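Handout 8: Good practice at the two-arm table
Course: Robots Near People, Zalville. Notes by Nermina Stoyanova

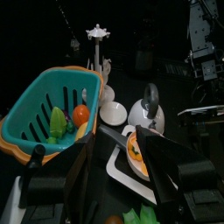

Last week we spoke about who may start the arm. Now we come to what must be agreed before it moves, and to what has to be written down.

Workspace. Each arm has its own zone. When both zones share a part of the table, only one arm may be inside the shared part at a time. The second arm is parked high and to the side, and it stays there until the operator says "clear" aloud.

Speed. In the first 30 trials of any new task we stay at the low setting. The limit is 100 millimetres per second at the gripper. Boris Dimitrov will ask you for this number in November, so please learn it.

Objects. Light plastic toys are allowed from the first lesson: vegetables, a basket, a pan, a kettle. Glass and real knives are not allowed in this room, also not for a demonstration.

Cables. Check them by hand before power on. A cable must not cross the path of the gripper in any pose of the task.

Stopping. Any person in the room can press stop, and does not need to explain it. After a stop, the operator writes the reason in the log before the reset.

Log. Write the task, the operator, the speed setting and every contact which was not planned. "Small touch, no damage" is also a contact.

Reading: Omerović, chapter on shared zones. The Elia checklist is in room 484.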